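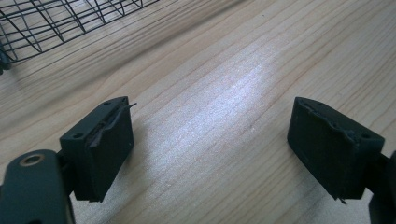
Garnar mobile: cloud save shows my old town, do I lose everything if I hit "Keep"?

Search games, tips, members Go
Reading time: 4 minutes
Print this page | E-mail this page

Posted by mossbucket in Mobile Games > Garnar

I have been playing Garnar on my phone since the spring, which my family regards as a medical condition. Last night I installed it on a tablet so I could ruin my eyes at a larger size. Signed in with my Samix account, and up came a box asking me to choose between two towns.

One says "Device: Level 2." The other says "Cloud: Level 9." My actual town, the one on my phone, the one with the harbor and the second bakery, is Level 14. There is a big green Keep button under each of the two wrong towns and no button at all for the right one. I closed the game and have been walking around the tablet ever since as if it might go off.

The phone still opens fine and shows Level 14. The settings page on the phone says "Linked" next to Samix, with a check mark, which I had foolishly taken to mean it was linked. I have not bought much, but I did pay for the ferry pack in May and I would like my ferry to survive this.

What do I press? And if Level 9 is what the cloud thinks I am, what has it been doing with the rest?
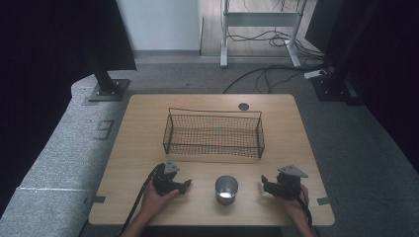

harborlights

Don't press either one yet. You did the right thing by closing it.

"Linked" in Garnar means the game knows which account you have. It doesn't mean the game has sent anything there lately. Uploads only happen when the town is closed from the menu (Town > Leave Town), and if you do what the rest of humanity does and swipe the app away, it saves to the phone and leaves the cloud copy to gather dust. I'd guess you last left politely at Level 9.

So, on the phone:

Open Garnar and let the town load all the way, birds and everything.

Go to Settings > Account > Samix and look at the line in small gray type that says "Last sent." I'll bet it's a while ago.

Press Send Now. If it's grayed out, you're on mobile data. It only works on Wi-Fi, a fact they've hidden in the help pages under "Sound."

Wait for the little boat to stop moving. Then use Leave Town and wait again.

After that open the tablet. The box should come back, and this time the cloud town should say Level 14. Press Keep under that one. The Level 2 town on the tablet is only the tutorial village it builds for you while you're finding your password, and it goes away without any fuss. 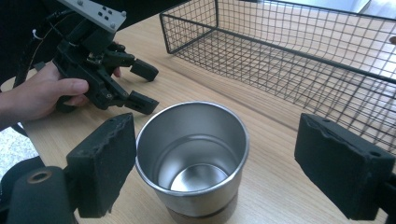 If the box still says Level 9 after all that, back out again and give it a while before another try. The servers for the Prostholm region are slow in the evening, and mine once took until breakfast. The phone copy stays put in the meantime as long as you don't delete the app or sign out. Signing out is the worse of the two, in my opinion, as it looks so harmless.

On the ferry: paid packs are tied to the account and have nothing to do with the save. Even if the whole thing went wrong you'd have a ferry. You'd have a ferry and no harbor, but you could press Restore Purchases and look at it.

tinfoil_otter

just press keep on the higher number thats what i did

I was level 7 on both so maybe it didnt matter

pennywhistle4

Please ignore the reply above mine. The higher number here is 9 and you'd be back to the one bakery.

I agree with harborlights on nearly everything, with one addition. Before you press Send Now, write down your town code (Settings > About, bottom of the page, long string with dashes in it). If you ever end up talking to Kragh support, it's the first thing they ask for, and they ask for it again in the second message and the third. They can put a town back to an earlier copy if you have the code. Without it they send you a link to the page you were already on.

Also, once it's sorted, don't have both devices open in the same town. I did that during the lantern festival — phone in the kitchen, tablet on the couch — and the game asked me to choose between two versions of the same evening. I chose the one with fewer lanterns. I still think about it — mostly when I'm in the kitchen.

mossbucket

Well, it was mobile data. Connected to the Wi-Fi, pressed Send Now, watched the boat, left town politely like a person with manners. The tablet now says Level 14 and the ferry is there. "Last sent" had been sitting in March, for the record.

I've written the code on the back of an envelope, so now I only have to not lose the envelope. Thanks, harborlights and pennywhistle4. otter, I appreciate the confidence.

Print this page | E-mail this page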